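Search this blog
Type and hit enter

Moving out of Brundomside, part one: the storage unit

Nov 24, 2019

We gave notice on the house in March and then did nothing for a long time. The new place in Plokier wasn't ready, the old place had to be empty before the floors could be redone, and so for a stretch of weeks everything we own had to live somewhere else. I had never rented storage before. A few people have asked how it went, so I'm writing it down while I still remember the details.

We looked at two places. The first was close to the house but only had upstairs units left, and the freight elevator was shared with an office. The second was McKinnon, out past the rail yard. It's a longer drive, but the units are on the ground floor and you can back a truck up to the door. We took that one.

The rate was fine. What I missed on the first visit was the separate charge for the lock, which they wanted me to buy from them, and the insurance, which they wanted me to buy from them too. I asked if our renter's policy would cover things in storage. It did, up to a point, and once I brought in a printed copy of the policy page they took the insurance off the bill. Ask for that before you sign. It took me two trips.
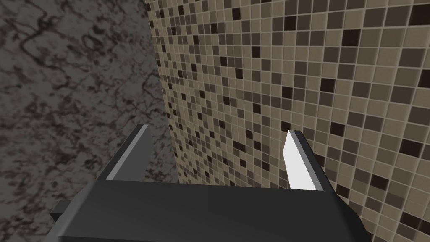 Picking a size

The woman at the desk asked how many rooms we had and pointed at a chart. The chart said to get a unit one size larger than the one we ended up with. I think the chart assumes you won't stack anything. We took the bed frames apart, stood the mattresses on their long sides along one wall, and put the sofa on its end in the back corner with an old sheet over it. Everything fit, with a narrow aisle down the middle that I insisted on and was glad of later.

The aisle matters more than I would have guessed. I went back to that unit far more often than I planned to. Winter coats, the tax folder, the good drill, a cake pan. If we had packed it solid to the door I would have been unloading half of it each time.

I wrote the contents on the side of every box and on the end as well. Tops are useless once the boxes are stacked. For the kitchen I also wrote which cabinet it came out of, and that turned out to be wasted effort as the new kitchen has nothing in the same place.

The movers

We hired Kesura for the heavy things and did the boxes ourselves over two evenings. They quoted 600 dollars for the crew and truck, and that is what we paid. The crew lead was Rajitha Wijesinghe, and he walked through the house before anyone lifted anything. He asked about the piano bench, which I had forgotten was in the basement, and he asked whether the washer hoses had been drained. They had not. He waited while I did it. 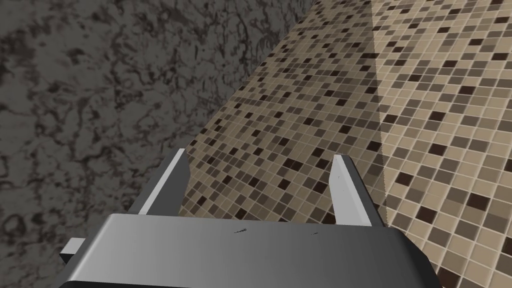

They were done before lunch. One dresser picked up a scratch on the back panel, which faces the wall anyway, and I didn't file anything. Rajitha had me look over each large piece at the unit and initial the sheet. I would have skipped that step if left alone.

I tipped 20 dollars each. I have no idea if that's right. My sister says it was low.

Things I would change

I'd buy better tape. The cheap rolls let go on the bottoms of the book boxes, and I re-taped 19 of them on the garage floor the night before the truck came.

I'd keep the tools with me. The Allen keys for both bed frames went into a bag, the bag went into a box marked OFFICE, and the box went to the very back. We slept on the floor at my mother-in-law's longer than we had to — her guest bed had a missing slat, and the screwdriver I needed was in the same box.

I'd also take a photo of the back of the stereo before unplugging it. I have the cables in a grocery bag and they are going to stay there for now.

The unit is paid through the end of the month. The floors in Brundomside are finished and the landlord has signed off, so the only thing left is getting it all out again and over to Plokier. I've booked the same crew. I'll write up that half when the boxes are in the house.

Last updated Nov 24

2 comments
Share this post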